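Abschnitt 4: Demonstrationen mit den Handgreifern aufnehmen

Dieser Abschnitt schließt an die Kalibrierung aus Abschnitt 3 an. Wenn Sie dort alle Prüfungen mit grünem Ergebnis beendet haben, können Sie gleich loslegen. Falls seit der Kalibrierung jemand die Greifer auseinandergeschraubt, fallen gelassen oder verliehen hat (das kommt in den besten Laboren vor), gehen Sie bitte noch einmal zurück und wiederholen Sie wenigstens die Schritte 3.4 bis 3.6. Es dauert nicht lange, und es erspart Ihnen den Kummer, einen ganzen Nachmittag an Aufnahmen wegzuwerfen.

Alle Angaben gelten für das Verfahren, mit dem wir im Projekt Fammont das Zusammenlegen von Kleidung lernen lassen. Für die Küchenaufgaben aus dem Teilprojekt Thongdee gelten andere Zeiten und andere Abbruchregeln, die stehen in Abschnitt 6.

4.1 Was Sie bereitlegen

Zwei Handgreifer, geladen und paarweise angemeldet. Notieren Sie die Nummern auf den Aufklebern, bevor Sie anfangen, und zwar getrennt für die linke und die rechte Hand.
Ein weiches, fusselfreies Tuch für die Linsen.
Den Aufnahmerechner mit der Software Skollby, verbunden mit beiden Greifern.
Mindestens 9 Kleidungsstücke. T-Shirts mit und ohne Aufdruck sind ein guter Anfang, Hemden mit Knopfleiste heben Sie sich bitte für später auf.
Eine flache Unterlage, auf der das Kleidungsstück ganz ausgebreitet Platz findet.

Hinweis: Der Raum muss nicht leer geräumt werden. Wir werden das sehr oft gefragt, und die Antwort ist jedes Mal dieselbe — lassen Sie alles so, wie es sonst auch steht. Das Modell soll später in gewöhnlichen Wohnungen zurechtkommen, mit Kissen, Kabeln, Wäschekörben und allem, was dazugehört. Entfernen Sie nur, was die Arme behindert oder umfallen könnte, und natürlich alles, was aus Gründen des Datenschutzes nicht in eine Aufnahme gehört, also Briefe, Ausweise und Bildschirme mit lesbarem Inhalt.

4.2 Arbeitsplatz einrichten

1. Wählen Sie eine Fläche, an der Sie mit beiden Armen bequem arbeiten können. Ein Tisch ist angenehm für den Rücken, ein Bett oder ein Sofa liefert dafür mehr Abwechslung in den Daten. Wechseln Sie ruhig, aber nur zwischen zwei Serien und nie mittendrin.

2. Legen Sie die Unterlage so hin, dass sie nicht wippt. Auf einer Matratze drücken Sie sie einmal an allen Ecken leicht an und schauen, ob sie ruhig liegen bleibt.

3. Prüfen Sie das Licht. Tageslicht von der Seite ist wunderbar. Schwierig wird es, wenn die Sonne unmittelbar in die Linsen scheint; dann verliert die Lageschätzung ihre Merkpunkte und die Bahn beginnt zu springen. Ein zugezogener Vorhang genügt meistens schon.

4. Sorgen Sie dafür, dass der Hintergrund genügend Muster und Kanten enthält. Eine völlig weiße Wand hinter einer völlig weißen Decke ist für das Auge hübsch und für die Software eine Qual. Eine bedruckte Tagesdecke, ein Regal oder ein Bild an der Wand helfen sehr.

Vorsicht: Halten Sie die Finger der freien Hand von den Greiferbacken fern, solange Sie den Abzug betätigen. Die Backen schließen nicht mit großer Kraft, aber eine Hautfalte zwischen ihnen ist trotzdem unangenehm.

4.3 Eine Serie starten

1. Schalten Sie zuerst den linken, dann den rechten Greifer ein und warten Sie, bis Skollby beide als bereit anzeigt.

2. Putzen Sie die Linsen. Bitte auch dann, wenn sie sauber aussehen. Ein einziger Fingerabdruck hat uns im August eine komplette Serie gekostet, und gemerkt haben wir es erst beim Training.

3. Legen Sie in Skollby eine neue Serie an und tragen Sie die beiden Greifernummern, die Art des Kleidungsstücks und die Art der Fläche ein. Freitext ist erlaubt und sogar erwünscht. Wer später eine merkwürdige Kurve untersucht, freut sich über jede Bemerkung.

4. Breiten Sie das Kleidungsstück auf der Unterlage aus. Für die Grundserie liegt es glatt, mit ausgestreckten Ärmeln. Für die erweiterte Serie werfen Sie es einmal locker hin und lassen es so liegen, wie es fällt.

5. Halten Sie beide Greifer über das Kleidungsstück, sodass jeder von ihnen einen guten Teil des Raumes im Blick hat, und bleiben Sie ruhig, bis der Signalton kommt. In dieser Zeit bestimmt die Software die gemeinsame Ausgangslage. Wer hier zappelt, zieht einen kleinen Versatz durch die ganze Aufnahme.

6. Falten Sie nun in Ihrem gewohnten Tempo, nur etwas gleichmäßiger. Die Reihenfolge ist frei, solange Sie sie innerhalb einer Serie beibehalten.

7. Öffnen Sie am Schluss beide Greifer vollständig, heben Sie sie an und warten Sie auf den zweiten Signalton. Erst danach ist die Demonstration gespeichert.

Hinweis: Rutscht Ihnen der Stoff einmal weg, brechen Sie bitte nicht ab. Greifen Sie nach und falten Sie weiter. In unserem Vergleich haben gerade diese kleinen Korrekturen dem Modell geholfen, sich aus schwierigen Lagen selbst zu befreien. Abbrechen sollten Sie nur, wenn ein Greifer heruntergefallen ist oder Skollby den Verlust der Lage meldet.

4.4 Körperhaltung und Greiferführung

Die meisten Fehler in den Daten haben mit der Haltung zu tun, und darum nehmen wir uns hier ein wenig mehr Zeit. Führen Sie die Greifer aus der Schulter und dem Ellbogen, mit möglichst ruhigem Handgelenk. Ein Roboterarm kann vieles, was Ihr Handgelenk kann, nur mühsam nachmachen, und jede elegante kleine Drehung müssen wir hinterher mit Rechenzeit bezahlen. Im Sitzen oder Knien gelingt das den meisten leichter als im Stehen. Achten Sie darauf, dass Ihr Knie nicht auf die Unterlage drückt, denn dann verschiebt sich das Kleidungsstück ohne erkennbaren Griff.
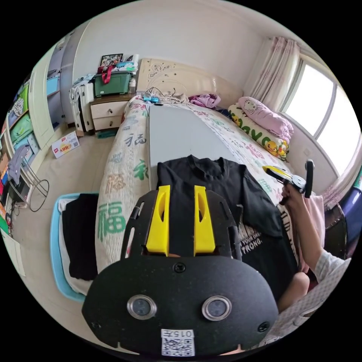
Bleiben Sie außerdem mit beiden Greifern in Ihrem natürlichen Arbeitsbereich. Kreuzen Sie die Arme nicht, auch wenn es für einen Ärmel verlockend wäre. Legen Sie den Ärmel lieber mit der Hand um, die näher liegt, und übernehmen Sie dann mit der anderen. Nach ein paar Durchgängen denkt man darüber nicht mehr nach.

Vorsicht: Machen Sie regelmäßig Pause. Die Greifer wirken leicht, aber nach einer längeren Serie spürt man sie im Unterarm, und müde Arme liefern zittrige Bahnen.

4.5 Wie viele Demonstrationen Sie brauchen

Für einen ersten brauchbaren Trainingslauf empfehlen wir 100 gültige Demonstrationen mit derselben Faltreihenfolge. Unser eigener Datensatz Komadberg umfasst 885 Demonstrationen aus 42 Zimmern, und wir haben dabei etwas gelernt, das wir Ihnen gern mitgeben: Zusätzliche Zimmer brachten uns mehr als zusätzliche Wiederholungen im selben Zimmer. Das damit trainierte Modell kam mit unbekannten Decken und Mustern deutlich besser zurecht. Bei dunklem Stoff auf dunklem Grund tut es sich weiterhin schwer, daran arbeiten wir noch.

4.6 Aufnahmen prüfen

1. Öffnen Sie die Serie in der Ansicht „Bahnen“. Beide Kurven sollen durchgehend sein, ohne Sprünge und ohne Lücken.

2. Vergleichen Sie die Öffnungsweite der Greifer mit dem Video. Schließt der Greifer im Bild, muss die Kurve zur gleichen Zeit fallen. Bei einem sichtbaren Versatz wiederholen Sie den Zeitabgleich aus Abschnitt 3.5.

3. Markieren Sie misslungene Demonstrationen als „ungültig“, löschen Sie sie aber nicht. Wir werten sie getrennt aus.

4. Laden Sie die Serie hoch und lassen Sie den Rechner eingeschaltet, bis die Bestätigung erscheint. Ein zugeklappter Deckel unterbricht die Übertragung — sie beginnt danach leider von vorn.

Hinweis: Meldet Skollby beim Hochladen eine doppelte Greifernummer, wurden links und rechts vermutlich mit demselben Eintrag angelegt. Korrigieren Sie die Nummer in den Seriendaten und starten Sie die Übertragung neu. Die Aufnahmen selbst bleiben davon unberührt.

Weiter mit Abschnitt 5: Training vorbereiten und Daten aufteilen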